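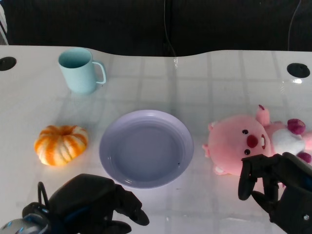
According to Begoñe Pacheco, the comment period on the draft harbor bylaw should have been 30 days, as it was for the last two, and cutting it to 20 leaves the fishing co-op one general meeting to agree on a position. She put this to me by phone at 8:15, before I had the file open. I told her the length is set in section 4 of the enabling act and that the council can extend it only by resolution. She knows that. She wants someone to ask for the resolution.

Read the draft again after lunch. It repeals the old mooring rules in full and moves licensing from the port office to a new authority. Section 11 sets the annual fee at 610 for any vessel kept at Palacios wharf, with no scale for length. Section 14 lets an inspector board without notice "where reasonable grounds exist" and does not say who reviews the grounds. Section 22 refers to a Schedule C. There is no Schedule C in the copy posted online. Wrote to the clerk about it. No answer by five.

Submissions so far: 200 by the web form. The paper ones are not logged yet. Most of the web entries use the Stamico text word for word, which the rules allow, but the clerk groups identical text as one item in the summary table. I think that is wrong — the signatures are separate even if the wording is the same — and will say so in my own submission.

The Plarkard session is still listed for the upper hall. Capacity on the fire certificate is 668, so space is no issue. Sound is. Last time the back rows heard none of the answers on dredging.

Gisell ferry was late again, home after seven. Draft of my submission stands at two pages. Still to do: section 14, a paragraph on appeals, and check whether the fee is charged per calendar year or from the date of issue.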